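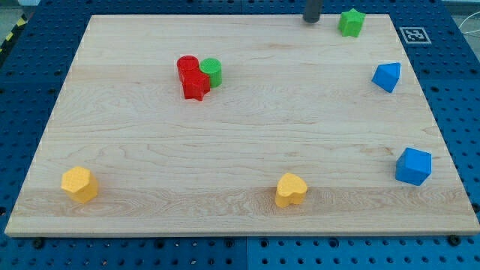 Manipulation > Methods and results

Thread: Language-conditioned pushing, 44 held-out instructions, and a baseline that won't lie down

garnodero_guoqing
We've finished the second round on the block board. Eight blocks, two each of red, green, blue and yellow, and a policy that takes a typed instruction and pushes things about with one finger. It was trained on 337 demonstrations, all of them mine, which may explain the policy's habit of dithering before it commits.

The change this time is relabelling. We chop each demo into short pieces and have people write down, after watching, what they think the operator was trying to do. Same robot hours, far more sentences. On the 44 held-out instructions it fails 13. Without relabelling it fails a good deal more, and fails with confidence.

Most of what's left is the red star. When it ends up tucked against the red cylinder, as it has at the top of the board there, the policy treats the pair as one big red thing and shoves the lot.

pegboard_karim
Nice. But who wrote the held-out instructions? If it's the same people who wrote the relabels, you've measured how well the policy knows your flatmates.

garnodero_guoqing
Different people. One of them did sit next to the other lot at lunch, so make of that what you will.

e_saarela
I don't buy the red blob story. The green cylinder is touching the red one too, and I'd bet "push the green cylinder to the heart" also goes badly from that layout. Sounds like contact to me. A round finger pushing one of three touching blocks is going to move all three, whatever colour they are.

garnodero_guoqing
It does go badly, but less often. I'd still put my money on vision.

e_saarela
Then swap the red star and the green one and run it again. If it's vision, the trouble should ease off. Cheap test.

nomvula_m
Eetu's test is fine, but please fix the start positions first. In our Drolten runs we let the operator "scatter" the blocks by hand, and people scatter very tidily. Everything went round the edge with a big bare patch in the middle. Rather like yours, in fact.

garnodero_guoqing
I felt that one.

Haoran
Does the marker by the far right corner go into the policy's input? We had a network at Zistmont that learned to steer by ours and fell to bits when someone put a mug on it.

garnodero_guoqing
Calibration only, and the policy's view is cropped to the wood. I'll do the star swap with fixed starts and post both tables, including whichever one makes me look silly.

pegboard_karim
Post the lunch seating plan as well.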